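4.3 Comparing finger sets on soft objects

Applies to the Lidstead and Panen fingers on the Comano wrist mount. Marisol Tlapale wrote the first version of this section and Marion Tennant cut most of the claims out of it.

The Panen sheet says its fingers handle soft goods "without tuning". Treat that as advertising until your own log says otherwise. Our numbers came from one bench and two operators, so don't lean on them too hard either.

1. Fit the first finger set and run the homing routine. Do not reuse the offsets from the other set.

2. Set closing force to 20 per cent in the controller. The default of 50 is too high for foam or plush.

CAUTION: Keep hands clear while homing. The stop button does not release a closed grip.

3. Put the glass dish on the grey felt and place two soft balls in it. Open the fingers fully and lower the wrist until the dish sits between the tips in the wrist camera view.

The panda balls are a fair test for the camera as well as the fingers. Two near-identical faces side by side will show up a weak detector quickly, and the shine on a glass rim doesn't help it.

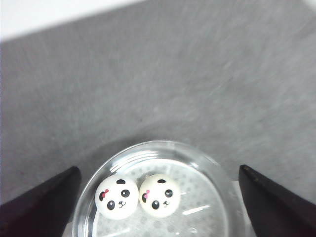
4. Run 63 picks with each finger set, using the same arm speed for both. Log every miss, including the ones you feel like blaming on the lighting.

NOTE: A ball that is lifted and then dropped over the dish counts as a miss. The Arriaga logging script scores it as a pick, so correct those lines by hand.

5. Swap fingers and repeat from step 1.

If the two totals are close, run the test again before ordering anything.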